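Shop > Furniture Care > Wood Finishes

Watdale Hard Wax Oil, Satin Gloss

5 min read

Watdale Hard Wax Oil is a clear finish for indoor wood that gets handled every day: tables, desks, shelves, stair rails. It is made by Dolitz and sold in one size. Order number 509.

The oil soaks into the top of the grain and the wax stays near the surface. Two thin coats are enough for most hardwoods. Pine and other soft woods usually take a third. The finish brings out warm tones, so test it on the underside first if you want to keep a pale board pale.

Before you start, the wood has to be bare. Old varnish must come off completely. Sand with 120 grit, then 180, and vacuum the dust. Going finer than 180 closes the grain and the oil will sit on top and stay sticky.

Stir the can well. Do not shake it. Put on a thin coat with a lint-free cloth or a short brush, wait 20 minutes, and wipe off everything that has not soaked in. Leave it overnight before the next coat.
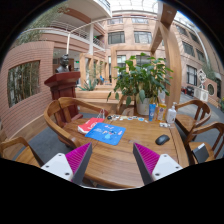 A tabletop can take light use after two days. Keep rubber feet, mats and wet glasses off it for two weeks, while the finish hardens. Soft plastics can leave a mark in fresh oil that has to be sanded out.

For cleaning, use a damp cloth and a little mild soap. Ammonia and scouring powder will dull the surface. When a spot wears thin, rub in a few drops of oil and buff it dry. There is no need to redo the whole top.

Oily rags can catch fire on their own. Lay them flat outdoors to dry, or soak them in water before you throw them out.

Details
Coverage: 53 square feet per can, one coat
Sheen: satin gloss
Cleanup: mineral spirits
Storage: above freezing, lid tight
Price for a case: $399

Orders placed in August with the old label are the same formula. Only the can has changed.

Application notes by Ye-seo Shim. Questions about stained or veneered wood go to Ataberk Sarıgül at the Jotesar order desk.

Related items
Bilgin Lint-Free Cloths
Dolitz Wood Soap
Watdale Hard Wax Oil, Matte
Sanding Discs, 120 and 180 Grit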